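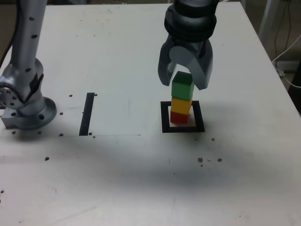 Danica Gashi asked that the hand gel stations be checked before anything else, as two of them ran dry during the last visitors' morning and guests went up to the wards without using any.

Usteck Community Hospital
Visitor and Gift Day: Safety Checklist
Checked 15 Sep 2021

1. Main entrance
Hand gel stations filled: Yes
Comment: Spare refills are in the cupboard behind the front desk. Key is with reception.

2. Visitor sign-in
Badges and sign-in sheets ready: Yes
Comment: School groups sign in as one party. The teacher keeps the list.

3. Elevators
Bed elevator kept free for patients: No
Comment: The sign fell down and was found on the floor. Put it back up with screws. Tape does not hold on that wall.

4. Hallways, Kadrić Wing
Clear path for beds and wheelchairs: Partly
Comment: Gift boxes stacked outside the linen room. Move to the day room by noon.

5. Fire exits
Doors open fully, lights working: Yes
Comment: Exit by the chapel is stiff. Opens, but needs a hard push. Reported to maintenance.

6. Gifts for patients
No latex balloons, no open food: Partly
Comment: Evport sent 1000 gift bags. 66 had loose candy in them and were set aside. Ask the families' office what to do with these.

7. Children's ward
Toys wiped down, no small parts: Yes
Comment: Soft toys must be new, with tags on. Nurse in charge decides who may have visitors.

8. Music in the lobby
Cables taped flat: No
Comment: Flistateo brings its own speakers. Check again after they set up.

9. First aid
Kit stocked, staff member named: Yes
Comment: Burn gel runs out in December. Reorder.

Items 3 and 8 to be rechecked before doors open.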